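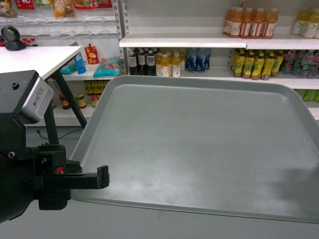
The Long Run of Casero
How a small serial from Latlow Television stayed on the air for 882 episodes

May 2023

When Casero went on the air, Latlow Television had one studio and an early evening slot it could not fill. The station had been showing dubbed reruns at that hour. A family drama shot on two standing sets was the cheapest thing it could make for itself, and the first order was for 118 episodes.

The serial follows a family that runs a boarding house near a bus depot. The owner is a widow with three grown children, and most of the early stories come from the lodgers. One of them hides a marriage. Another is owed money by half the street. The writers kept the plots short, usually two or three weeks each, so that a viewer who missed a few nights could catch up.

Ratings were low for the first season. They picked up in the second, after the Thammasiri family moved in across the road and opened a rival house. The feud was planned as a six-week story. It ran for most of the season, and the actress who played the Thammasiri grandmother was given a permanent contract. She had worked mainly in stage comedy before that and had never done a daily serial.

The working schedule was hard on the cast. Scripts often came the night before, and a normal day covered one full episode and part of the next. Outdoor scenes were saved up and shot in Gremham, a market town an hour from the studio, where the crew had the use of a closed hotel. Regular viewers will know its front steps, which have appeared as a court, a clinic and a wedding hall.

Several of the younger actors left for film work. Two roles were recast without any mention of it on screen – a common practice in daily drama, though viewers wrote in to complain both times. The eldest son has now been played by 3 actors. The current one joined as a lodger and was moved into the part when his first character was written out.

The final episode was recorded in the same studio as the first, with an invited audience of former cast and crew. The station received 3098 letters and cards in the weeks after the ending was announced, many of them asking for the boarding house to stay open in the story. It does, under the daughter's name.

Latlow Television plans to repeat the serial from the beginning in the afternoon. A new drama set in Gremham takes over the evening slot, with four of the Casero writers on its staff.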